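Home | About | News | Research | Careers | Contact

This site uses cookies to measure traffic. By continuing to browse you accept our use of cookies. Manage settings

Print this page | E-mail this page

MEDIA RELEASE

Killow publishes first results on two-armed handling of household controls

March 17, 2022

Killow has released the first results from Bresia, its program for measuring how well robot arms operate the controls found on ordinary appliances and workshop equipment. The results cover switches, buttons, sliders and leads.
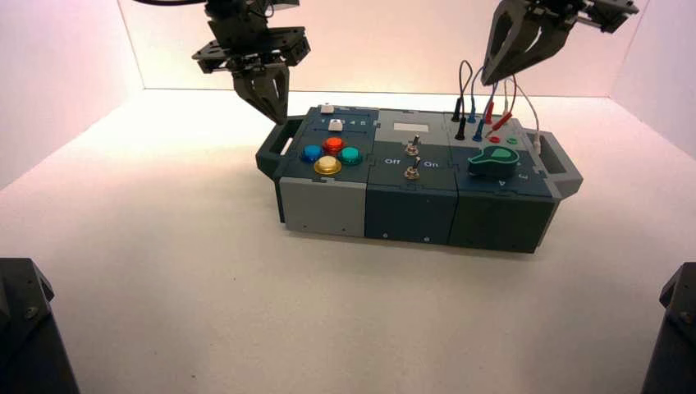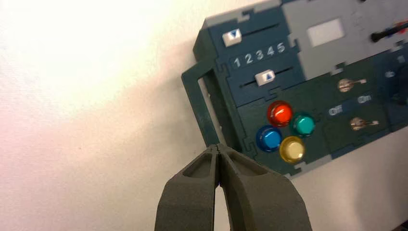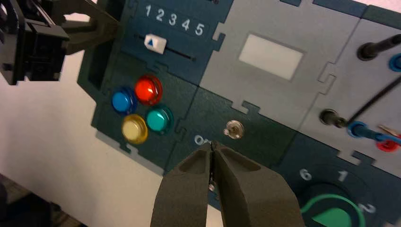
The Bresia task board with its push buttons and toggle switches. In the third picture the fingers are closed around a toggle.

The program addresses a narrow question: can a general-purpose pair of arms, without tooling made for the job, work the front panel of a washing machine, a bench power supply or a dust extractor? The results released today indicate that some of these actions are close to routine and that others are well short of it.

Killow ran 646 trials. Of these, 354 were completed without an operator stepping in. A trial was scored as complete only if the control finished in the commanded state and neither arm had touched a neighbouring control. Partial movements were scored as failures.

Push buttons gave the most consistent results. Toggle switches were reliable when the fingers approached square to the lever, and much less so from an oblique angle, where the fingertips tended to slide off before the switch changed over. Sliders could be moved readily but were often left short of the commanded mark. Inserting test leads was the weakest category, and most failures there were recorded at the point of alignment with the socket.

"A person turning on a dryer does not think about the angle of the wrist," said Carys Skyrme, who leads the Bresia program. "Our arms have to get that right every time, and at present they do not. I would not put this system in a laundry or on a shop floor this year."

Grip force was held constant within each trial. Soft finger pads were used throughout the series, following earlier work in January in which harder pads marked the surface of button caps. The control software was given the position of the board at the start of a trial and relied on camera input from then on.

Fiorella Bortolotti, test engineer, said cables remain the main obstacle. "A switch stays where it is mounted. A lead hangs differently each time it is put down, and the arm has to find the end of it before it can do anything useful. The same problem turns up with vacuum hoses, extension cords and apron strings."

Killow makes no claim that the figures predict performance in an occupied home. Lighting was controlled, the work surface was kept clear of other items, and no trial was run with a person within reach of the arms. Trial time was capped at 5 minutes, considerably longer than most users would tolerate for setting a timer.

The next series will use salvaged appliance panels supplied by Hanrahan, a repair and refurbishing business in Dorby. Worn detents, faded labels and stiff knobs are expected to lower the completion rate. Around 100 panels have been set aside, and the scoring rules will be unchanged so that the two series can be compared.

The trial protocol and the scoring sheet are available on request.

Media contact: Heledd Sayce, Communications, Killow
Technical enquiries: Eleri Lougher, Bresia program office

Print this page | E-mail this page

Subscribe to the Killow newsletter for program updates. You can unsubscribe at any time.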